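# Britonport Simulated Manipulation Course

The **Britonport Simulated Manipulation Course**, usually shortened to **Sim Manip**, is a one-term undergraduate project course in robotics taught at Britonport Technical College. Students work in groups of three or four to write control programs for a robot arm in a rendered workcell. All assessed work is done in simulation. The course was set up by Harriet Crenshaw and is now run by Imani Villanueva, with Bongani Mofokeng in charge of the software.

## Background

Before the course existed, second-year students at the college shared a single tabletop arm, and each group had a short booking every other week. Crenshaw proposed moving the early part of the teaching into simulation so that groups could work at the same time and repeat a trial from an identical starting state. The first version ran with 12 students. It used a bare table and plain colored blocks, and was widely considered too easy.

Mofokeng rebuilt the environment over the following summer. The new version, named Grillidau after the student team that wrote most of its loading code, was ready in August and has been used with small changes in every term since.

## Workcell

The Grillidau workcell is a closed room with white paneled walls. The arm hangs from the ceiling above a gray breadboard table and carries a parallel gripper with two fingers. Household items and containers are laid out on the table, among them mugs, plates, a bowl, a can of SPAM and two mesh baskets.
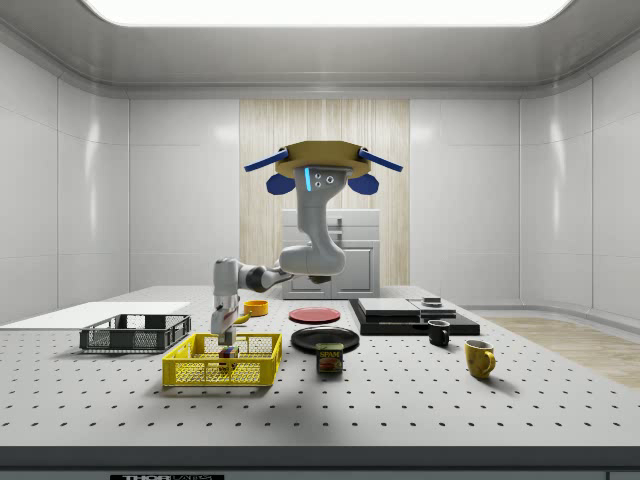
*The Grillidau workcell, with the gripper lowered over the yellow basket.*

Starting layouts are stored as plain text files. Each file lists the objects, their positions and a random seed. Groups are given 47 layouts for practice, and a separate set is held back for grading. The held-back layouts use the same objects in different places, so a program that relies on fixed coordinates will usually fail on them.

The ceiling mount was a point of debate among the teaching staff. Crenshaw preferred a table mount, which is easier for beginners to picture. Mofokeng argued for the ceiling because it leaves the table clear and makes students deal with joint limits from the first week. Most groups meet the problem when they try to reach the far side of a container and find that the elbow has no room to bend.

## Coursework

The term is divided into three assignments and a final project.

The first assignment covers motion only. Groups move the gripper through a list of points above the table without touching anything. The second introduces grasping, and the third asks for a complete pick and place with a short written report.

Grasping is the part of the course that takes the most time. Groups choose an approach direction, a finger opening and a closing force, and they must explain each choice in the report. Close camera views are provided as well as a wide one, and part of the second assignment is deciding which view to trust when an object lies partly hidden behind the gripper.
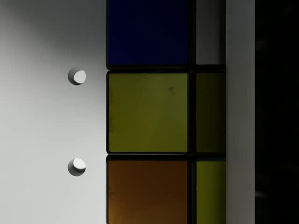 Color is a common source of trouble at this stage. Many groups begin with a detector that looks for one bright color, and find that the same color reads very differently in shadow. Genalyn Bañez, who teaches the vision sessions, has students save sample values from lit and shaded surfaces before they write any detection code. Groups that skip the exercise tend to return to it before the third assignment.

The report for the third assignment must include at least one failed trial, with the log and a still from a close view. Reports that show only successful runs are sent back.
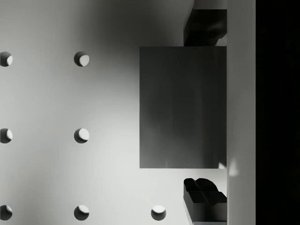 *Close view of a dark rectangular block flanked by the two gripper fingers.*

## Final project

For the final project, each group proposes its own task. Past projects have included sorting objects by size, stacking plates and clearing the table into a single basket. One group, led by Rafferty Sorensen, wrote a tool that replays a failed grasp at reduced speed and marks the point of first contact. The tool, called Irby, was later added to the course software and is now installed by default.

## Assessment

The course is marked out of 100. The three assignments and their reports carry most of the marks, and the final project makes up the rest. Groups scoring 80 or more may apply to the Lindqvist Workshop, a follow-on course in which programs are moved to a physical arm.

Grading runs are started by a script and may be repeated once at a group's request. Villanueva introduced the repeat run after several groups lost marks to a fault in the layout loader, which has since been fixed.

## See also

- Grillidau (software)
- Irby (replay tool)
- Lindqvist Workshop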